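What's Inside a Desktop Computer?
By Hiwot Wako, for the Sisay Kids' Science Pages

Have you ever looked at the big box that sits beside a computer screen and wondered what goes on in there? I used to think mine was full of tiny people doing arithmetic very, very fast! When I was 12, my uncle let me peek inside an old one (unplugged, of course), and I found something that looked much more like a little city seen from an airplane.

The Motherboard

The biggest flat board in the box is called the motherboard, and many of them are green. All the other parts plug into it, and thin metal lines called traces carry electric signals from one part to another, a bit like streets carrying cars.

The Memory

Memory is where the computer keeps the things it's busy with right now, such as the game you are playing or the story you are typing. It comes on a long, skinny board with black chips in a row, and it fits into a long, skinny slot. When the power goes off, this kind of memory forgets everything, so remember to save your story!

The Processor's Seat

The processor, or CPU, does the computer's thinking, and it has its very own square socket. With no processor in it, you can see the metal surround and all the little pins waiting inside. Those pins are delicate, so fingers stay away, please.

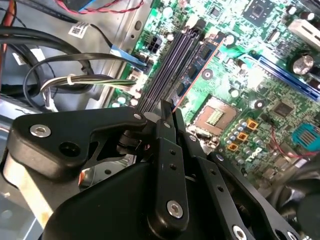
Try It Yourself

Draw your own computer city on a big sheet of paper. Where would the memory live? Which streets would lead to the processor? And if you'd like to see inside a real computer, ask a grown-up to unplug it and open it for you.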